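Synthetic tissue pads in suturing practice: are they worth the money?
Project report by Marek Pešek and Rozália Doležal
30/01/2018

Our supplier, Planel, claims that its pads "behave like tissue". We set out to test that and came away less convinced than the brochure would like. The pads feel good under a finger. That proves very little, and most of the praise we found in our reading rests on it.

We used 25 pads from two batches, one delivered in December and one later. Each got a single long incision, and the cut was filled with blood before any stitching began. We wanted to know whether the edges stay readable once the cut is full, as the trainees in Vulville complained that they do not.

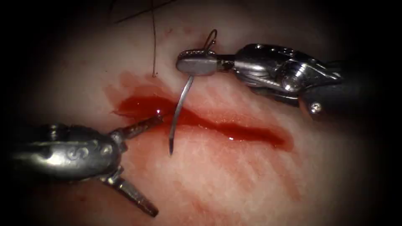 Does the blood make the wound edges harder to judge?
It does, mostly at the wider parts of a cut, where the liquid spreads over the rim and the stitcher has to guess where the pad begins. Wiping helps for a moment and leaves a stain that confuses things further.

Our scores came from a form with a top mark of 47. We would not lean on them too heavily. Two people marked every pad, both knew which batch it came from, and one of them is an author of this report. The second batch scored higher. Marek thinks the material is better. Rozália thinks we had got used to the form.

Needle handling was harder to score than we expected. The form asks about "good control" and never says what that is, so we noted the grip on the needle and the direction of the point instead. 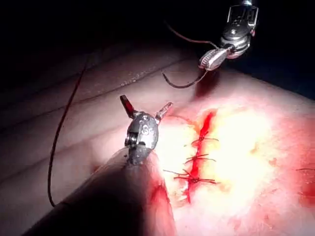 Fig. 2. Curved needle held in the jaw, its point just above the pad.

Trnka's course notes say a pad can be reused up to two times. We doubt it. Stained pads were marked lower whatever the stitching looked like, and we have no clean way of separating the two effects with the data we collected.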